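Kit de garras manuais Wolel: vale a pena?
Fórum > Robótica > Equipamentos e kits

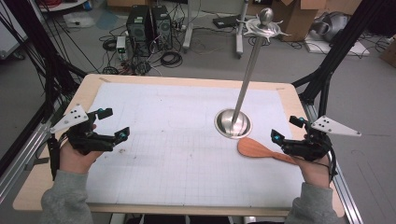

Par Wolel na bancada, com a espátula de madeira e o suporte metálico.

ctibor_dv
Chegou o kit de duas garras manuais da Wolel, comprado na Gelier. Paguei 2271 com portes. A placa branca triangular vem montada em cima de cada garra e as marcas azuladas nas pontas também já vêm coladas. Os cabos saem de cada garra e descem junto ao pulso. Para quem quer gravar demonstrações com as duas mãos, por enquanto recomendo.

mguedes
Quanto pesa cada uma?

ctibor_dv
315 gramas sem o cabo, na minha balança.

stepanka_s
Tenho o mesmo par desde agosto e não recomendo. O cabo é rígido e puxa o pulso quando se roda a mão. Para peças finas, como um cabo de espátula, a mandíbula escorrega. Acabei por voltar às da Đoàn.

ctibor_dv
As da Đoàn custam o dobro e a calibração é paga à parte.

stepanka_s
Custam, mas não tive de mexer em nada. Nas Wolel refiz a calibração duas vezes em 100 gravações.

rui_bancada
Discordo quanto ao cabo. Prendi o meu ao antebraço com velcro e deixou de puxar. Da mandíbula não digo nada, só uso com caixas. Ctibor, essa folha quadriculada vem no kit?

ctibor_dv
Não, é papel meu, preso com fita. O kit traz as garras, os cabos e o manual, só em inglês.

mguedes
A Gelier dá garantia? Na loja de Jurkville disseram-me que era só do fabricante.

ctibor_dv
A fatura diz 2 anos, pela loja. Pede por escrito antes de pagar.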